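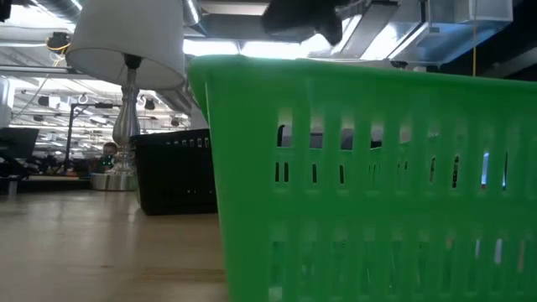
Dry the necks first and think about the storage room later, says one of the replies on this page, and do not trust the calendar, trust your fingers.

Horavia Home and Garden Help
Kitchen garden > Harvest and storage

Onions become soft in the middle of winter, what do I do wrong?

pelldale_balcony
October 20, 2020

Hello to all. This is my second year with an allotment garden near Pelldale and I have again a good harvest of onions, 45 kilos, mostly a yellow variety with the name Sultana. Last year I was also very happy in the fall, but in February more than half of them were soft or had green shoots, and I had to throw them on the compost.

I will describe what I did, so that you can find the mistake. I pulled the onions when all the leaves had fallen down. I let them lie on the soil for two days and then it rained, so I carried them inside. I cut the leaves short, to the length of one finger, and put everything in two deep cardboard boxes. The boxes stood in the cellar beside the potatoes. The cellar is cool but it smells a little of wet stone. Some necks were still thick when I cut them. I did not know that this is important.

This year the onions are lying under the roof of the shed, in one layer, and I did not cut anything yet. My questions are: how long must they dry, is the cellar good or bad, and can I keep the thick ones also? I would prefer not to buy a machine for this. In the garden shop they recommended me a small Trarkik dehumidifier, but it seems to me too much for a few boxes of onions.

Thank you for your patience with my long text.

shallots_and_rain

The boxes and the potatoes. Onions want dry air, potatoes want damp air, so one of the two will always suffer. Move them to different rooms and you have solved a big part of it.

Thick necks do not store. Eat them first, or slice and freeze them.

old_orchard_path

I agree with the answer before me, but I want to add something about the drying, where I believe you lost most of your onions.

The bulb itself has a dry skin quite early. The neck takes much longer, and if you cut it while it is green, you leave an open door for the rot. It begins inside, so from the outside you see nothing until the middle of winter. Leave the leaves on. In my shed it needs 20 days in normal weather and more when the fall is wet. Take a neck between two fingers and roll it. If it slides or feels juicy, it is too early. If it is thin and makes a sound like paper, you can cut.

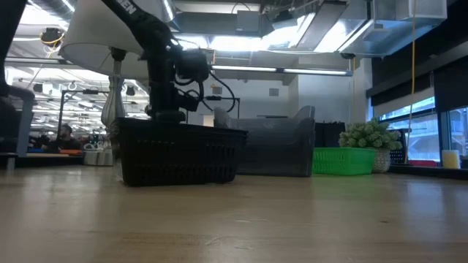 Photo: Horavia member upload

For the winter you need air from the sides as well as from the top. Nets, old tights, wire shelves, or a plastic basket with openings in the walls are all fine — only do not fill them too deep. Two or three layers is my limit. A deep cardboard box holds the damp in the middle, and one bad onion there will spoil the others around it.

About the place: cool and dry is best, dry and a bit warmer is second, cool and damp is the worst. I keep mine in an unheated hallway. You can leave the dehumidifier in the shop. Go through the onions every second week, take out what is soft, and use quickly what has a shoot. A shoot is not poison, the onion only loses its firmness.

And look at your variety. I have not grown Sultana, but many mild yellow onions are made for eating before the new year. On the seed packet it should be written if it is a storage onion.

kettle_2000

my grandmother made braids and hung them over the stove, never had a soft one. But she also had nine people at the table so maybe they were eaten before they could become soft

pelldale_balcony

Thank you very much for all the replies. I went to the shed and did the test with the fingers, and most of the necks are still juicy, so I will wait. I also found the seed packet. It says "for fresh use and short storage", in very small letters. I will make soup for the freezer with the thick ones, and next spring I will look for another variety.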